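Search this site Enter keywords Go

The Robot Can Write on a Board. Ask It to Wipe One

31 January 2019

Valdis Urbonaitė has been told the household robot is coming soon for most of her working life, and she has stopped clearing space in the closet for it. She spent years running the stockroom at Hinent, a housewares store in Nunville, and now advises shops on what equipment is worth buying. Her usual answer is a better cart.

"People show me a clip and say, look, it folds a towel," she says. "I ask how many towels it dropped first. Then it goes quiet."

In November she visited Lultska, a small workshop that is teaching a robot arm everyday jobs. Writing on a whiteboard is one of them. She grants that holding a marker is harder than it sounds. Press too hard and the tip is ruined, too lightly and there's no line. 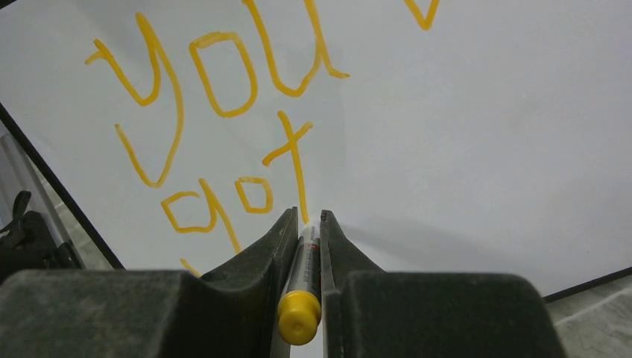 The marker at the foot of the "t" in "got," in yellow on a whiteboard.

"I could read it," Urbonaitė says. "My nephew could do that at 5, and he could also find the marker under the couch."

Priit Butkienė, an engineer at Lultska, doesn't argue much. He says handwriting is useful practice because mistakes stay on the board where anyone can check them. Would he let the arm loose in a kitchen? "With me standing next to it, yes," he says. "Then you'd be paying for the robot and for me."

Money is where Urbonaitė digs in. One store she advises, Žukauskas, was quoted $1,136 a month to lease a shelf-stocking machine, with a $999 setup fee on top. The trial lasted 3 weeks. The machine managed the cereal aisle and got stuck on anything in a bag.

"Chips, rice, dog food," she says. "That's half a store."

She doesn't rule out a change of mind. She would like to see a machine do one dull chore all day, in a room it has never been in, with its builders out of the building. Butkienė says he would like to see that too, and won't give a date.

Contact us | © 2019 All rights reserved | Back to top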